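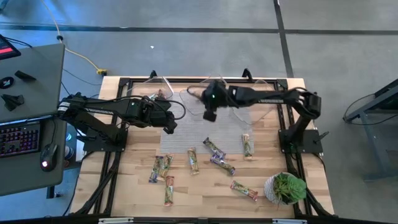
Bench Top and Sorting Surface, Shared Workroom
Project report, Mekdes Gebremichael and Areeba Hayat
November 8, 2022

What we set out to do

The workroom needed one flat surface that could take sorting, small packing jobs and the clear panels without everything sliding off or getting scratched. Old top was a painted board, warped, glue all over it. Budget was 900 total. We spent less on the wood than planned and more on the finish.

The top

Butcher block, light wood, glued strips. Areeba wanted something darker because stains show less. We went light in the end. Small dark parts are much easier to find on a pale surface and that was the main complaint about the old one.

Grain runs the long way. We did two finishes on offcuts first: plain mineral oil and a hardwax oil from Trumier. Mineral oil looked nicer on day one. After a week of mugs and tape on both, the hardwax piece still wiped clean and the other one had rings. So hardwax, thin coats, light sanding between with a worn out pad. Leave it overnight. We didn't the first time and had to sand a sleeve print out of one corner.

Black aluminum extrusion goes around all four sides with corner brackets. Square it up before tightening anything. We tightened as we went and had to undo the whole of one end. Wood moves a bit with the seasons so we left a small gap along the long sides, on advice from the Baloch shop where the wood was cut. Grey concrete floor is not level, as expected. Shims under one foot for now.

The mat

Grey, textured, sits in the middle. Tried it without one in June and parts skated around as soon as you touched them, also the noise. Textured is better than smooth for picking things up, you can get a fingernail under an edge. Downside is it holds crumbs and sawdust. Shake it out, dont just brush it.

We have not fixed it down. Mekdes thinks it should have tape on the underside, Areeba thinks then it never gets cleaned. Undecided.

The clear panels

Acrylic. These took more time than the top did.

Problem 1, scratches. Stacking them flat on each other with dust in between is what does it. We used a soft cloth with water and a drop of dish soap, no paper towels, no window spray.

Problem 2, seeing them. A clear panel lying on pale wood nearly disappears, all you get is a faint line at the edge when the light catches it. Areeba put an elbow on one. Strip of colored tape along one edge would fix this and we reccomend it, just didn't get to it.

Problem 3, where they go. Along the far side of the top works, middle kept clear. A slotted rack would be better. Rovberg sells one, too wide for our space, so probably home made.

Time

Planned 60 hours, went over. Most of the overrun was refinishing and re-squaring the frame.

Still to do

Tape on panel edges
Rack, drawing is started (Mekdes)
Proper leveling feet instead of shims
Second coat on the underside of the top, only has one
Decide about the mat

Leftover oil and the offcuts are in room 1324, bottom shelf. Lid is stiff, use a flat screwdriver.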